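At the Sukora open day, Feb 22, 2022. Quick thread before my train

Queue out the door by ten. Got a badge with somebody elses name on it, fine

First stop the Danko hall. Packing line, 66 boxes on the shift board, loud. Couldn't hear a word of the talk

Then upstairs for grippers, much quieter. They let you have a go, 2 minutes each. My hands were useless
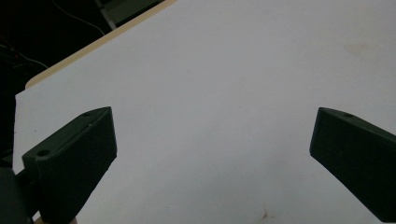
Lighter than I expected and the squeeze takes some getting used to. Would happily have stayed longer

Next one's in March, 60 places, free but you have to book. Going to drag my brother along. Right, train's here, more tonigt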